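Geschirr abtropfen lassen: was in den Korb gehört und wie er sauber bleibt

4. Mai 2020
Von Stella Nzioka

Wer von Hand spült, braucht einen Platz, an dem das Geschirr trocknen kann. In kleinen Küchen ist das meist die Fläche rechts oder links vom Becken, und sie ist fast immer zu knapp. Mit der richtigen Reihenfolge kommt man trotzdem gut zurecht.

Reihenfolge beim Spülen
Gläser zuerst, dann Besteck, dann Teller und Schüsseln, zum Schluss Töpfe und Pfannen. Das ist die alte Regel, und sie passt auch für das Abtropfen. Die Gläser sind oft schon trocken, wenn der erste Topf an der Reihe ist, und können in den Schrank. Wer nicht so lange warten will, nimmt ein Geschirrtuch zu Hilfe, aber bitte ein frisches. Ein feuchtes Tuch verteilt nur das Wasser und hinterlässt Fusseln.

Heiß nachspülen
Geschirr, das mit heißem Wasser abgespült wird, trocknet deutlich schneller. Dünne Gläser vorher mit lauwarmem Wasser anwärmen. Bei hartem Wasser hilft ein Schuss Essig im letzten Spülwasser gegen Kalkflecken, bei mir ein Esslöffel auf ein halb volles Becken. Für Aluminium ist das nichts, das wird davon matt.

Einräumen
Teller schräg stellen und etwas Abstand lassen. Zwei Teller, die aneinanderkleben, sind auch am nächsten Morgen noch nass. Tassen mit der Öffnung nach unten, leicht gekippt, damit Luft hineinkommt und das Wasser nicht im Bodenrand stehen bleibt. Schüsseln nie ineinander. Scharfe Messer kommen bei uns gar nicht in den Korb, sie werden gleich abgetrocknet und weggeräumt. Holzbrettchen auf die schmale Kante stellen, mit der Maserung senkrecht, und nicht flach auf ein Tuch legen.

Besteck
Löffel und Gabeln mit dem Griff nach unten in den Becher, sonst steht das Wasser unten um Zinken und Laffen. Wenn kleine Kinder in der Küche herumlaufen, die Gabeln lieber umgekehrt. Der Becher selbst wird gern vergessen. Er gehört mindestens einmal in der Woche ausgeleert und mit der Flaschenbürste gereinigt.

Die Unterlage
Unter dem Korb sammelt sich Wasser, und darin sammelt sich alles Übrige. Eine Tropfschale mit Gefälle zum Becken ist bequem, ein dickes Frotteetuch tut es auch, wenn es täglich gewechselt und bei 60 Grad gewaschen wird. Auf Arbeitsplatten aus Holz würde ich den Korb nicht ohne Schale stellen. Ich habe das in der alten Wohnung zwei Winter lang gemacht, und die schwarzen Ränder waren mit Schleifpapier nicht mehr wegzubekommen.

Grundreinigung
Alle 14 Tage ist der ganze Korb dran. So gehe ich vor:

Korb leeren und alles abnehmen, was sich abnehmen lässt.
Mit warmem Wasser und Spülmittel abwaschen.
Gegen Kalk 5 Gramm Zitronensäure in 300 Milliliter kaltem Wasser auflösen, mit einem Lappen auftragen und nach zehn Minuten gründlich abspülen.
Ecken und Unterseite mit einer alten Zahnbürste nacharbeiten.
Abtrocknen, auch die Füße.

Zitronensäure nicht auf Marmor oder andere kalkhaltige Steine tropfen lassen und niemals mit Chlorreiniger mischen. Bei blankem Metall mit Roststellen bitte kurz einwirken lassen und sofort trocken reiben.

Große Töpfe
Ein schwerer Topf drückt das andere Geschirr zur Seite und nimmt ihm die Luft. Ich trockne Töpfe deshalb von Hand ab und stelle sie noch ein paar Minuten umgekehrt auf den Herd, wenn dieser kalt ist. Gusseisen muss sowieso gleich trocken werden und bekommt danach einen Hauch Öl. Cameron Kinnear hat mir nach dem letzten Beitrag geschrieben, dass er seine Pfannen im abkühlenden Backofen nachtrocknet. Das geht, solange die Griffe das aushalten.

Löcher, Rohre, Haken
Schmutz setzt sich am liebsten dort fest, wo der Lappen nicht hinkommt. Ein Korb aus dünnen Drähten ist schnell abgewischt, hat aber viele Kreuzungspunkte. Gelochte Seitenwände und Böden wie bei dem weißen Gestell im Bild halten kleine Teile besser fest, dafür will jede Lochreihe gebürstet werden, und zwar von beiden Seiten. Zum Durchstoßen nehme ich ein Holzstäbchen, kein Metall, damit keine Kratzer entstehen. Das gebogene graue Rohr wischt man der Länge nach ab, an der Biegung einmal mehr. Wo es mit einem kleinen Haken am Rahmen ansetzt, fädele ich einen schmalen Stoffstreifen durch, sofern genug Platz ist, und ziehe ihn ein paarmal hin und her. Sonst hilft ein Wattestäbchen mit etwas Spülmittel.
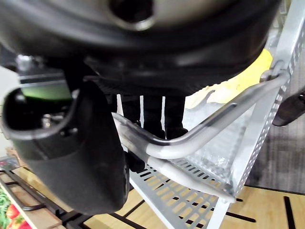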